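Bed linen and laundry in small guest houses
Student project report, Hospitality Year 2
Marloes Prins

1. Background

My placement was at the Juklow, a guest house with its own laundry room. The owner, Neville Whiteley, wanted to know if he should keep washing on site or send the linen out. I kept a laundry log during March and asked guests to fill in a short form at checkout.

2. Method

Each load was written down with its start time, programme and contents. Sheets and towels were logged separately. We received 47 completed guest forms.

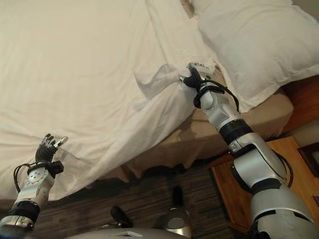

Guests staying more than one night could choose to keep their sheets until they left. A card on the desk explained this. Two rooms had no card in the first week, so I left their forms out of the comparison.

3. Results

Most guests on longer stays kept their sheets. Towels were a different matter and made up the larger share of loads. Several forms complained about thin towels, and only a few mentioned the bed linen at all.

4. Recommendations

Keep the sheets in house and ask Sodura for a quote on towels only. The dryer filter needs cleaning after each load, as the log shows longer drying times when this was missed.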